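Print this page | E-mail this page

Refresh works by hand but the scheduled one drops rows
Posted in March by Tegan Baxter

I have a sales report that pulls from two places. One is a folder of CSV files that Skaser exports every night, and the other is a table on our own database server. I join them on order number in the query editor, do some cleanup, and load the result. The page has a bar chart by region, a table, and a map.

When I refresh on my desktop, everything is right. The row count in the joined table matches what Skaser shows in its own export log. When the scheduled refresh runs at 5 a.m., it finishes with no error, but 3,000 rows are missing from the joined table. It is the same number every time, which makes me think it isn't a timing problem with the export.

What I have tried so far:

Cleared the data cache on the desktop and refreshed again. Still correct.
Deleted the published copy and published it fresh. Still short.
Moved the schedule to later in the morning, when I know the export is done. Still short.
Looked at the gateway log. It says the refresh succeeded and gives nothing else I can use.

The missing rows are not all from one region. I did notice that a lot of them have order numbers that begin with a zero, but some with a leading zero come through fine, so I'm not sure that means anything. The order number column is set to text in both queries. I checked that twice.

The gateway is on an office machine called Mathias. I don't have admin rights on it, but I can ask for changes if I know what to ask for.

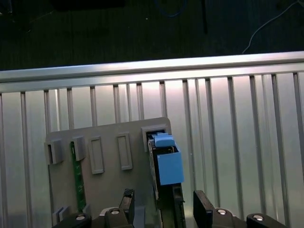

Settimio Guerra wrote that he would update the gateway before doing anything else. Old gateway versions cause all kinds of trouble and it only takes a few minutes. Then restart the machine. He had a report that stopped refreshing last year and the update cleared it up. If that doesn't do it, take out the map, because maps are slow.

Posted by Ffion Kneath

I don't think it's the version, though updating won't hurt. The map has nothing to do with it. Visuals don't run during a scheduled refresh, only the queries do.

Leading zeros are your clue. You say the column is text in both queries, but what matters is the step where it becomes text. When you connect to a CSV, the editor usually adds a step called Changed Type right after the headers are promoted. If that step turns the order number into a whole number, the zeros are gone. Setting it to text in a later step gives you text, but without the zeros. Then the join doesn't match and an inner join drops the row without any message.

That would explain short rows in general. Why it differs between your desktop and the gateway is a second matter, and I would look at the folder path. If you used the "combine files" button, the editor builds a sample query from the first file it finds in the folder. The first file on your desktop may not be the first file the gateway sees, especially if your path is a mapped drive and the gateway's path is a copy of that folder. A different first file can mean a different set of columns, and anything not in the sample gets left out or comes through as blank.

Here is what I would do, in this order.

1. Open the query for the CSV folder and click on each step from the top. Find every Changed Type step, including the one inside the Transform Sample File query. People miss that one.

2. Delete the automatic step, or edit it so the order number is text from the start.

3. On the join, change the kind from inner to left outer for now, with the CSV side on the left. Publish and let it run. The rows that didn't match will come through with blanks on the database side, and you can look at them directly.

4. Ask whoever runs Mathias to list the files in the folder as the gateway account sees them. Compare that list to yours.

Also check for trailing spaces. Trim both order number columns before the join. Some exports pad the field, and the database may or may not ignore that depending on where the join gets done. On your desktop the join could be running in one place and on the gateway in another.

When you have it fixed, set the join back to inner if that is what the report needs. I leave mine as left outer and add a card that counts the blanks, so I see it if it happens again.

Posted by Polyxeni Spanos

Agree with Ffion on the sample file. We had this with the Flikico exports. Two old files in the folder had a different header for the order column, and they sorted to the top on one machine only. I filter the folder query by file name now, before the combine step, so stray files don't get picked up.

One more thing to ask for: the regional settings of the Windows account the gateway runs under. If it differs from yours, dates and decimals can be read differently. In the editor you can pin it with Change Type, Using Locale. It may not be your problem this time, but it takes a minute to check.

Posted by Tegan Baxter

There was a Changed Type step inside the sample query and it was set to whole number. I've changed it and trimmed both columns. Waiting on the file list from Mathias. The left outer version is published and will run at 5 a.m.

Print this page | E-mail this page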